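Folding Small Cloths So They Stack Flat
Nerkico Household Notes, laundry and linens
Updated October 4, 2025

These notes cover thin, unlined squares and rectangles: dust cloths, napkins, lens cloths, handkerchiefs. Terry and waffle weaves are too thick for the narrow fold and should be folded in half twice instead.

Surface

Use a hard, flat table with a pale top. Creases and lint are easier to see against a light surface. If two tables are pushed together, work on one side of the seam. A cloth laid across a seam picks up a ridge that shows in the finished fold. Wipe the surface and let it dry first.

Preparation

Fold cloths fully dry. Damp cotton takes a crease but shifts in the stack as it dries. Shake once, lay flat, and smooth from the center toward the edges with the side of the hand. Trim loose threads before folding.

For cloths that have sat in a basket, press on low with no steam. Microfiber should not be ironed. Lay it under a board for 60 minutes.

Narrow fold

1. Place the cloth with the hem side down.
2. Bring the long edge over to meet the opposite long edge. Align the corners first, then the edge between them.
3. Run a fingertip along the fold from the middle outward.
4. Fold lengthwise again. The result is a strip taller than it is wide.
5. Turn the strip over and check the layers. The lower layer should not extend past the upper by more than 2 mm.
6. For drawers, fold the strip in half end to end. For rails, leave it as a strip.

Common faults

Diagonal flap at one end. The corner was picked up with the edge. Open the last fold only, pull the corner square, and refold.

Wrinkles along the length. The cloth was pulled at the ends while the middle was still loose. Lay it down and smooth again.

Stack leans. Folded edges are all on one side. Alternate them.

Storage

A Plulach drawer divider holds a stack of 18 thin cloths without compressing the bottom ones. Keep polish cloths apart from dry dusting cloths, and label the divider on the front edge.

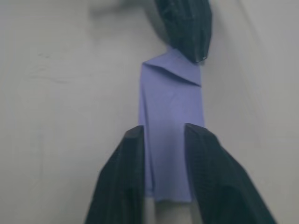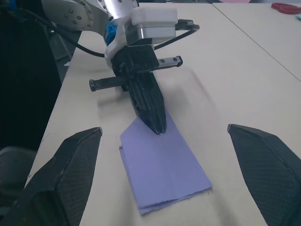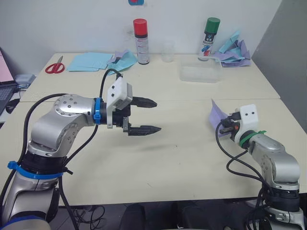
Lavender material during handling. First picture: narrow strip with a diagonal fold at the top.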